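Clirnel Pick Planner 6
Grasp and motion planning for bin picking

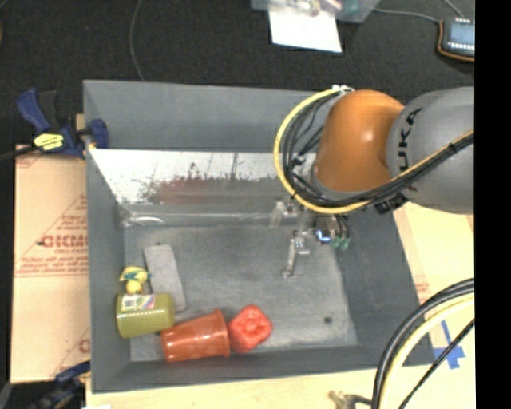 Rigoberto Pacheco wrote to us in April that the wall check alone let his cell reach parts it used to skip, and asked whether it could be turned off for shallow trays. It can, per bin, in the setup file.

Pick Planner takes a depth image, proposes grasps and returns a path that keeps the gripper, wrist and cables clear of the bin. Objects lying in corners or against a wall get extra approach angles. If no safe path exists, the planner says so and gives the cause — wall, neighbor or joint limit.

What you get
Planner service with C++ and Python clients
Bin editor for straight and sloped walls
Masking tool for shiny surfaces that upset depth readings
Log viewer with replay of failed picks

Specifications
Grasp candidates per cycle: up to 2000
Planning time: around 660 ms on the reference PC
Default port: 3024
Robot drivers: sold separately

Trial licenses and quotes: Matvii Kushnir, Whitfield office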